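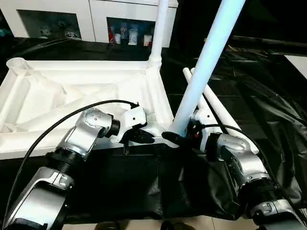

White plastic folding stand on a dark sheet.

November
Posted by Plemari

I finally sorted the medicine cupboard, so you're getting my medicine cupboard tips whether you like it or not! Ours used to be in the bathroom, over the basin, right in the path of every steamy shower. Most tablets want somewhere cool and dry, so the lot has moved to a high shelf in the hall (ours has a little catch on the door, and I'd want one if children ever visit). The kitchen is tempting, but keep clear of the oven and the kettle.

Start by getting everything out on the bed. Everything, including what's in handbags, coat pockets and the glovebox. I had 44 packets and tubes and bottles, and 13 of them were out of date, one cough mixture by so long that the label had gone brown. Don't tip old medicines down the loo or sink, and don't bin them either. Put them in a carrier bag and hand them in at the chemist. Mine in Findthorpe took the bag over the counter without a murmur.

Leave tablets in their own boxes. I know the pretty jars are nice, I bought some, and they now have buttons in. The box has the strength and the expiry date on it and the leaflet lives inside, and you'll want all of that at two in the morning when somebody has a temperature.

Eye drops and some creams have to go a certain time after you open them, whatever the printed date says. I write the day I opened it on a strip of masking tape and wrap it round the bottle. Biro smudges, so I use a laundry pen. Keep the tape off the printed label.

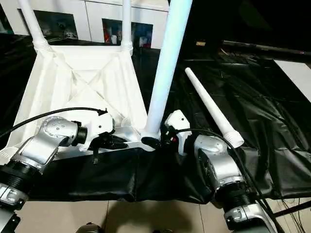
Do I need to keep medicines in the fridge to make them last longer?
Only the ones that say so on the label, as the cold and damp can spoil others. If a label does say fridge, use a middle shelf, well away from the icebox, and put the box inside a lidded tub so nobody gets yoghurt on it.

For the shelf itself I use shallow trays out of old chocolate tins. Plasters and bandages in one, tummy things in another, hay fever and colds in a third, and prescriptions in their own tray with the person's name on the front. Deep baskets are hopeless, you just end up with a layer of mystery at the bottom. The thermometer goes in a glasses case, with a spare battery taped to the lid.

Inside the door I've stuck a sheet of paper with who takes what, how much, and what they're allergic to. It's done in pencil because it changes. I keep a photo of it on my phone too, and it was very handy when I was asked all about my husband's tablets and my mind went completely blank.

I go through the whole thing when the clocks change. It takes me around 8 minutes now, plus a cup of tea. Next on my list is the first aid tin in the car, where I already know the scissors are missing.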